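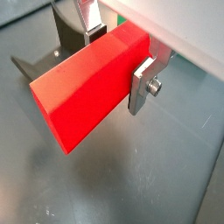 *Red block between the finger pads, from the wrist camera.*

I've been asked three times now how I decide which gripper controller goes on which arm, so I'm writing down the whole routine. It's a bench test, it needs a few cheap parts, and you can get through it in an afternoon if your cables behave (mine never do). I used it last to compare the Kernimano controller with the Londilar one, same arm, same fingers, same pads. If you change the pads halfway through, you're testing pads, and that's another page!

## What you need

- an arm with a parallel gripper you can drive from both controllers
- a wrist camera, plus a fixed one looking into the work area
- a few rigid pieces with flat sides
- a tray with pockets that match the pieces
- something that holds a piece upright
- a notebook, or a spreadsheet if you're Guilan Ye and own a laptop that survives our bench

## Step 1: Set both controllers to the same starting point

Do this before you pick up anything. Open the gripper all the way, close it on nothing, and write down what each controller says the width is. They won't agree. The Kernimano reads zero when the pads touch, and the Londilar reads zero a little before that, so if you type the same closing width into both you get a much harder squeeze from one of them. I lost most of a morning to this and blamed the poor fingers.

Zero them both at pad contact, save the profile, then power everything off and on and check it stuck. The Londilar forgets its zero if you don't hit save twice. Don't ask me why, the manual only mentions one save.

## Step 2: Pick a piece and hold it

Start with the easiest grip you've got, a flat face on each side. Close at low force, lift it a hand's width, and hold it for 53 seconds. (Solange Millet timed our first good hold and that's what her phone said, so now it's the number.) Then look through the wrist camera. You want both pads sitting flat on the piece. If the piece has one corner hanging lower than it did when you lifted, bump the force up by one notch and start over.

Repeat until it passes 4 times in a row, then switch controllers and do it all again from low force. Don't carry the winning number across. It's tempting, I know.

## Step 3: Run the pull-and-place
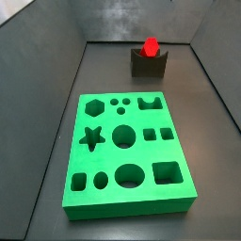

Slow moves are where the two controllers really show their differences, and pulling a piece out of a holder then setting it into a pocket gives you plenty of slow moves. Program it in four stops: above the holder, down to grip, straight up, over to the pocket. Leave the insertion for last and run the first part until it's boring. With a hexagonal prism standing in the dark block, I go in at half speed, because it leans a little to the right in there and a fast close shoves it against the rim before the second pad arrives. Its pocket is in the back row of the green foam tray, all the way left, so the carry also takes you toward the bin's left wall. Check your elbow clearance on that side before you let it go on its own.

Things to write down for each run:

- force notch
- closing speed
- whether the piece shifted when the second pad touched
- whether it went in on the first try, or needed a nudge

The shift is the one I care about most. The Kernimano eases off as it nears contact and barely moves the piece. The Londilar comes in at one speed and stops, but it's quicker about reporting "closed," and on a long job that adds up.

## Step 4: Try a piece lying down

Set the piece flat on the table, at an angle to your fixture, and make the gripper come down over it. No straightening it up first! Part of the point is to see whether you can turn the wrist enough to line up the pads with the long sides. Beveled faces make this harder, and I like them for it — a pad that lands on a slope wants to ride up, and you'll see right away if the controller keeps pushing or notices and stops.

Keep an eye on whatever else is standing nearby. Our black cradle has a tall back wall, and Macarena Bustos talked me into adding an extra stop high above it, so the finger comes down only when it's well clear.
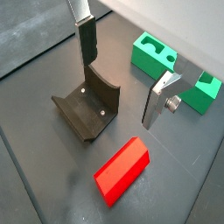

## Step 5: Compare your notes

Put both controllers' runs side by side and ignore your favorite for a minute. I look at the lowest force notch that passed step 2, then the shift notes from step 3, then anything odd from step 4. For our foam tray work I kept the Kernimano. Sándor Bodnár runs the sorting cell over at Mansilla and took the Londilar, and for what he does I'd have picked it too.

If you've got a Ganell controller, the steps should carry over, but the zeroing menu is in a different spot (under "tool," then "reference"). Fatemeh Rezaei has offered to send me her settings for it, and I'll add them under step 1 when they come in.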